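Home Explore Notifications Lists Profile

Last updated: May

Vernon Fraser
Thread on how Hulau, the text-mode browser, handled its cache. I have had the source open again this week and the design is odd enough to write down before I forget it.

Hulau kept a single cache file per user. Most browsers of that period wrote one file per fetched object and an index beside them. Hulau appended every object to one long file and kept the index in the last block.

The index was rewritten on exit. If the program was killed, the old index was already overwritten by appended data, and the next start had to scan the whole file for record headers. On a slow disk that took minutes.

Record headers were 40 bytes: a magic number, a length, a fetch time, an expiry time and a hash of the URL. The URL itself was stored after the header, with no terminator. You got its length by subtraction.

The subtraction is where the well-known bug lived. If a server sent no content length, Hulau stored zero and patched it when the connection closed. A dropped connection left the zero in place, and the scan then read page text as a header.

Radonjić's patch fixed this by writing the length at both ends of the record, so the scan could run backwards from the end of the file. It added four bytes per object and removed about 662 lines of recovery code.

The patch was never merged into the main tree. It shipped only in the Bellard build, and for that reason people remember the Bellard build as the stable one. The rendering code in the two is identical. I ran a diff to check.

Version 3 dropped the single file and went to a directory of small ones. The release notes give "portability" as the reason. The mailing list archive suggests it was file locking over network mounts, which had never worked.

Two instances sharing one cache would each hold their own copy of the index and write it on exit. Last one out won. Everything the other had fetched stayed in the file, unreachable, until the next full scan.

The expiry logic was better than its reputation. It compared the server's own Date header with Expires and stored the difference, so a wrong local clock did little harm. Several larger browsers got this wrong for years.
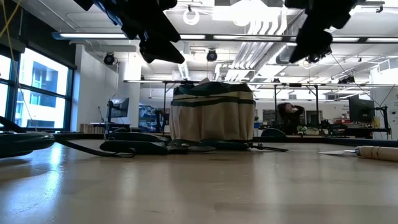
Striped bag and rolling pin on the table.

Ovell, the later fork, went back to one file but put the index in a separate one and wrote it through a temporary name and a rename. It also refuses to start a second instance on the same cache. Crude, but it does not lose data.

If anyone has the Hulau 2 tarball with the original test directory, please send me a message. The copies I have found all lack it, and the cache tests are the part I want.

I will post the header layout as a table once I have checked the byte order on the expiry field. The comments say big-endian and the code does not agree.

Back to top Replies Reposts Next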